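4 Funkabdeckung und Kanalwahl im Bestandsgebäude

4.1 Ausgangslage

Wer einmal versucht hat, ein drahtloses Netz in einem Haus aufzubauen, dessen Wände aus drei verschiedenen Jahrzehnten stammen, wird die Vorsicht verstehen, mit der wir die folgenden Ergebnisse vortragen. Das Gebäude Seltton, in dem unsere Messungen stattfanden, wurde mehrfach erweitert, und jede Erweiterung brachte ihre eigenen Baustoffe mit: Vollziegel im alten Kern, Stahlbeton im Treppenhaus, dazu Leichtbauwände mit Metallständern, die auf dem Grundriss ganz harmlos aussehen. Die Planungsunterlagen, die uns Catríona Horgan freundlicherweise überlassen hat, gaben die Wandstärken zwar an, über die Füllung schwiegen sie sich jedoch aus, und so blieb uns nichts anderes übrig, als mit Notebook und Messstativ von Raum zu Raum zu ziehen.

Das bestehende Netz war über die Jahre gewachsen. Im Erdgeschoss arbeitete ein Router vom Typ Indden, der Adressvergabe, Firewall und die Trennung in drei VLANs übernahm; dahinter hing ein Switch der Reihe Donen, der auch die Zugangspunkte mit Strom versorgte. Die Nutzerinnen und Nutzer klagten seit längerem über abreißende Videogespräche, und zwar merkwürdigerweise gerade dort, wo die angezeigte Signalstärke am besten war. Dieser Widerspruch war der eigentliche Anlass der vorliegenden Arbeit, und wir gestehen gern, dass er uns anfangs ziemlich ratlos gemacht hat.

4.2 Durchführung der Messungen

Gemessen wurde im April, jeweils während des laufenden Betriebs, damit die Belastung des Netzes dem Alltag entsprach. An jedem Messpunkt zeichneten wir 60 Sekunden lang Empfangspegel, Kanalauslastung, Paketverlust und Umlaufzeit auf, zunächst im 2,4-GHz-Band und anschließend im 5-GHz-Band. Insgesamt kamen auf diese Weise 3115 verwertbare Datensätze zusammen. Abgebrochene Durchläufe haben wir verworfen und am selben Punkt wiederholt, was die Geduld aller Beteiligten gelegentlich auf die Probe stellte, den Daten aber gutgetan hat. 

Als Gegenstelle diente ein kleiner Server, der mit Gigabit-Ethernet direkt am Switch angeschlossen war. Damit wollten wir ausschließen, dass Schwankungen der Internetanbindung in die Ergebnisse hineinspielen. Tsai hat in einer früheren internen Auswertung zu Recht darauf hingewiesen, wie leicht man der Funkstrecke Verzögerungen anlastet, die in Wahrheit beim Zugangsanbieter entstehen. Die Sendeleistung der Zugangspunkte stand während der ersten Messreihe auf 100 Prozent, so wie wir sie vorgefunden hatten. Erst in der zweiten Reihe haben wir sie schrittweise abgesenkt.
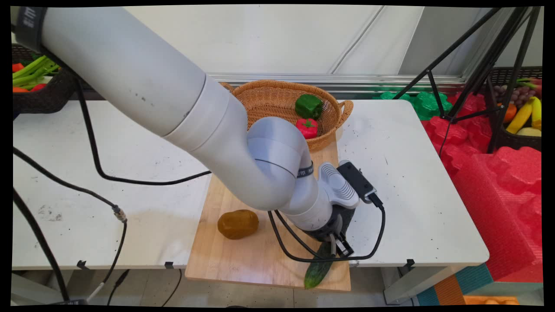 Abbildung 3: Weißer Roboterarm mit schwarzem Zweifingergreifer über einer Gurke auf einem Schneidebrett.

Die zweite Messreihe verlangte etwas mehr Vorbereitung. Kauko Harju hatte vorgeschlagen, die automatische Kanalwahl ganz abzuschalten und jedem Zugangspunkt von Hand einen Kanal zuzuweisen, wobei benachbarte Geräte niemals denselben erhalten sollten. Im 2,4-GHz-Band ist der Spielraum dafür bekanntlich eng, und wir beschränkten uns auf die Kanäle 1, 6 und 11 bei einer Breite von 20 MHz. Im 5-GHz-Band verwendeten wir 40 MHz und nahmen den geringeren Spitzendurchsatz bewusst in Kauf.

4.3 Ergebnisse und Einordnung

Der auffälligste Befund betrifft die Flure. Dort empfingen die Endgeräte mehrere Zugangspunkte mit nahezu gleicher Stärke, und weil alle mit voller Leistung sendeten, hielten viele Notebooks hartnäckig an einer einmal gewählten Verbindung fest, auch wenn ein näher gelegener Zugangspunkt längst die bessere Wahl gewesen wäre. Die Pegelanzeige blieb dabei freundlich im grünen Bereich. Der Rückweg vom Endgerät zum Zugangspunkt, für den ja nur die viel schwächere Sendeleistung des Notebooks zur Verfügung steht, war hingegen häufig gestört, und genau das erklärt die abreißenden Gespräche bei scheinbar bestem Empfang.

Nach dem Absenken der Sendeleistung und der festen Kanalzuweisung ging der Paketverlust in den Fluren deutlich zurück, und die Übergabe zwischen den Zugangspunkten verlief spürbar ruhiger. Im Ziegelbau fiel der Gewinn kleiner aus. Zwei Eckräume verloren im 5-GHz-Band sogar so viel Pegel, dass wir dort einen zusätzlichen Zugangspunkt vom Typ Rafferty an der Decke montieren mussten, was im Nachhinein wohl auch ohne unsere Messungen vernünftig gewesen wäre.

Einschränkend ist zu sagen, dass wir die Treiberversionen der Endgeräte nicht vereinheitlichen konnten. Relu Lazăr hat uns während der Auswertung auf mehrere ältere Netzwerkkarten aufmerksam gemacht, die den Wechsel des Zugangspunkts grundsätzlich erst bei sehr schwachem Signal einleiten. Wir haben ihre Datensätze in der Auswertung belassen, denn solche Geräte gehören nun einmal zum Alltag eines gewachsenen Netzes, weisen sie im Anhang aber gesondert aus. Diarmuid Ó Ceallaigh danken wir für die Durchsicht der Switch-Konfiguration und für den Hinweis auf einen falsch gesetzten Trunk-Port, der uns sonst gewiss noch länger beschäftigt hätte. Die vollständige Zuordnung der Kanäle und Sendeleistungen je Geschoss ist ebenfalls im Anhang wiedergegeben.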